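Refinishing the butcher block, part two: oil, wax and measured uptake

November 22, 2019
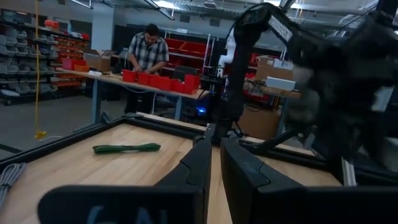 Pale butcher block, with the black metal rim along the far edge.

The first post on this subject covered sanding. Several readers asked what I put on afterward, so these are my notes on finish.

Butcher block is made of strips glued side by side. Each strip came from a different board and takes oil at its own rate. A single heavy coat leaves some strips glossy and others dull, and the difference does not even out as it cures. Thin coats fix most of this.

I tested two products on offcuts of the same maple. Achterberg is a linseed oil with no driers added. Fornirus is a hard wax blend, thicker, sold in flat tins. Both went on with a lint-free cotton rag, with the grain, and were wiped back after 27 minutes. I weighed each offcut before and after on a kitchen scale that reads to the gram.

The Achterberg piece started at 841 grams and gained 3 on the first coat. The second coat did not register. End grain was left unsealed on purpose, and I suspect most of the oil went in there. The Fornirus piece was larger, 1,086 grams, and gained nothing the scale could read. It sits on the surface, as the tin says it will.

Water test: a wet glass left overnight. The oil showed a ring, which came out with a gray pad and a little more oil. The wax showed no ring but scratched white when I dragged a mug across it. I can repair a ring in one evening. Scratched wax has to be cut back with solvent first, so I prefer the oil.

Dwayne Quintanilla wrote to say he thins his first coat by half with mineral spirits. I tried it on a third offcut. It dried faster and the color was more even between light and dark strips. I did not weigh that one — the solvent would have confused the numbers.

Wood moves across its width with the seasons and steel does not. If your top sits inside a metal frame, leave a gap along the long sides and use slotted holes for the screws underneath. Mine was tight in August and I had to plane one edge.

Oily rags can catch fire on their own. Lay them flat outdoors until stiff, or keep them under water in a lidded can.

The thinned offcut gets its glass of water tonight.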